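Lesezeit: 7 Minuten

3.2 Ablageflächen beim Ordnen von Schmuck und Haaraccessoires

Das Ordnen von Kleinteilen im Haushalt wird in der Literatur überwiegend als Frage des Behälters behandelt. Seneviratne unterscheidet nach Fachzahl und Deckelform, Barwood nach der Zugriffshäufigkeit der gelagerten Stücke. Die Fläche, auf der die Teile zwischen Entnahme und Wiedereinlage liegen, bleibt in beiden Arbeiten unberücksichtigt. Für die vorliegende Untersuchung wird sie als eigene Größe geführt und im Folgenden als Zwischenablage bezeichnet.

Ausgewertet wurden 34 Ordnungsvorgänge aus dem Teilprojekt Nendano. In 30 Fällen diente ein Bett als Zwischenablage, in den übrigen ein Tisch oder der Fußboden. Die Bevorzugung des Bettes lässt sich mit der verfügbaren Fläche allein nicht erklären, denn ein freier Tisch war auch in mehreren der Bettfälle vorhanden. Naheliegend ist ein Zusammenhang mit der Nachgiebigkeit der Unterlage: Perlen und runde Armbänder rollen auf Stoff weniger weit als auf einer glatten Platte, und das Ablegen verursacht kaum Geräusche.

Dem stehen zwei Nachteile gegenüber. Erstens bildet das Laken Falten, in denen flache Teile verschwinden können. Zweitens konkurriert ein gemustertes Gewebe optisch mit den abgelegten Stücken. Abbildung 2 gibt eine solche Anordnung wieder. Der Schmuck liegt lose neben dem flachen, rot umrandeten Behältnis auf einem lavendelfarbenen Laken mit Herz- und Blütendruck. Das schwarze Haargummi hebt sich vom Untergrund deutlich ab; bei den Perlenarmbändern, deren Pastelltöne auch Flieder und Hellblau einschließen, ist der Abstand zur Stofffarbe geringer. Das Behältnis ist leer und hat eine einfarbige, gräulich weiße Innenfläche ohne Aufdruck. 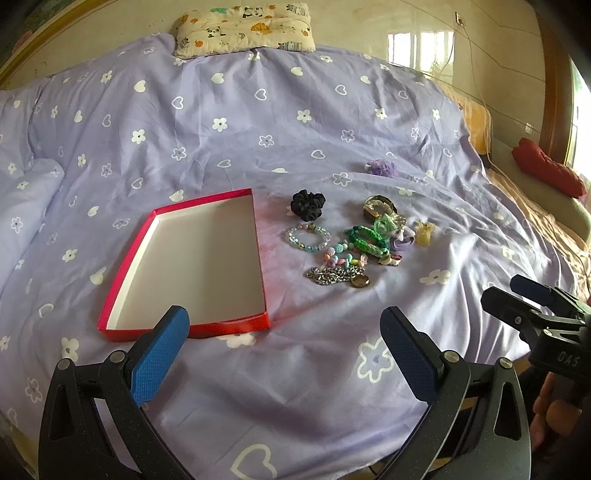 Abb. 2: Zwischenablage auf gemustertem Bettlaken, flaches Behältnis und Schmuckteile nebeneinander.

3.3 Reihenfolge der Einlage

Für die Wiedereinlage wurden zwei Verfahren verglichen. Beim Verfahren A werden die Teile nach Gattung eingelegt, also zunächst alle Armbänder, danach Haargummis, Spangen und sonstige Stücke. Beim Verfahren B richtet sich die Reihenfolge nach der Lage auf der Unterlage, beginnend mit dem Teil, das dem Behältnis am nächsten liegt. Verfahren B erfordert kürzere Wege, führt jedoch zu einer gemischten Belegung, die beim nächsten Zugriff wieder aufgelöst werden muss. Ein Nachsortieren innerhalb des Behältnisses war bei Verfahren B in 7 Vorgängen erforderlich.

Weiche und formstabile Teile verhalten sich dabei unterschiedlich. Geraffte Haargummis lassen sich zusammendrücken und füllen Restflächen am Rand. Armbänder auf elastischem Faden behalten annähernd ihre Ringform und beanspruchen mehr Grundfläche, als ihr Volumen erwarten lässt. In flachen Schalen ohne Facheinteilung empfiehlt es sich daher, die Armbänder zuerst einzulegen und die Haargummis zuletzt. Ineinandergelegte Ringe sparen Platz – sie verhaken sich allerdings, sobald grob strukturierte Perlen beteiligt sind.

Der Einfluss der Randhöhe wurde nicht gesondert erhoben. Aus der Vorstudie Ledance liegen hierzu lediglich Einzelbeobachtungen vor, nach denen niedrige Ränder das Einlegen erleichtern, beim Anheben der Schale jedoch häufiger zum Herausrutschen einzelner Teile führen. Eine Überprüfung mit einheitlichen Behältnissen steht aus.

Kontakt | Impressum | © Projekt Nendano, alle Rechte vorbehalten | Nach oben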